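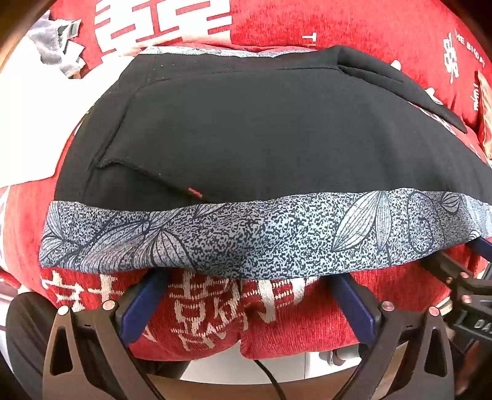

## Thread 3842: Demonstration of garment handling, Aguiar Centre (October)

**Posted by: A_Petrauskas (moderator)**

Members who attended the October demonstration in Room 2132 are invited to record their observations in this thread. Replies will be forwarded to the Aguiar Centre before the program for the next open day is settled. Please keep to the demonstration itself. Questions about parking and registration belong in the visits section.

The session concerned soft goods, and the item I saw at closest range was black fabric with a wide patterned band, worked on over a red blanket. I would particularly welcome comment on whether visitors could follow what was being done at the table.

Austra Petrauskas

**Reply from: H.Ouellet**

Thank you for opening the thread. I attended on behalf of the Fetis training office. My colleagues were expecting an automated cell, as the invitation used the words "robotic handling". What they saw in the part we attended was gripping tools held by hand. The invitation should be worded more carefully next time.

I have no complaint about the standard of the presentation. The presenter answered every question put to her, including several from our apprentices that were not brief.

**Reply from: R_Lemieux**

I must respectfully disagree with Ms. Ouellet. The second paragraph of the invitation stated that operators would be guiding the grippers. It is also the part of the work our laundry members most needed to see. Picking up the edge of a limp garment is difficult enough without the added question of how an arm is to be programmed for it.

My own reservation is about the surface. A plush blanket with large white characters woven or printed all over it is a demanding background, and I should have liked to see the same garment on a plain table for comparison.

Réjean Lemieux, Undetti
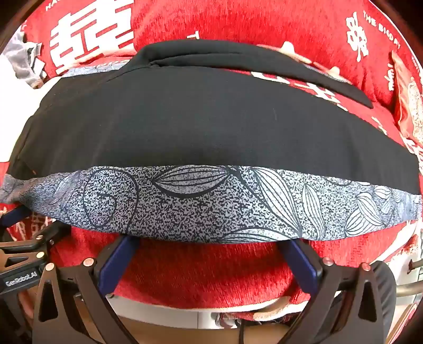
### Replies, page 2

**Reply from: e.camargo**

On Mr. Lemieux's point about the surface, I take the opposite view. Our members do not work on plain tables. At Wanow the sorting benches are covered with whatever came out of the previous bag, and a demonstration on a bare white top would have told us very little.

I would ask the Centre to consider the following:

- a raised view of the table, as those standing behind the second row could not see the finger pads meet the cloth
- a short printed note naming the fabrics in use
- a longer interval for questions

**Reply from: H.Ouellet**

I have reread the invitation and Mr. Lemieux is correct about the second paragraph. I maintain that the title was misleading. Visitors read titles.

**Reply from: arlindo_m**

Could the moderator confirm whether written comments are still limited to 2000 characters? Mine on the patterned band is longer. In short, I found the band the most instructive part of the garment, as it gathers and folds so readily beside the smoother black portion. I would support a session on hems and bands alone.

Arlindo Marinho

**Reply from: A_Petrauskas (moderator)**

The limit stands, but a comment may be divided between posts. I have passed the remarks on the invitation title and on the view of the table to the Centre. The question of a plain surface remains open, and further replies on it are welcome here.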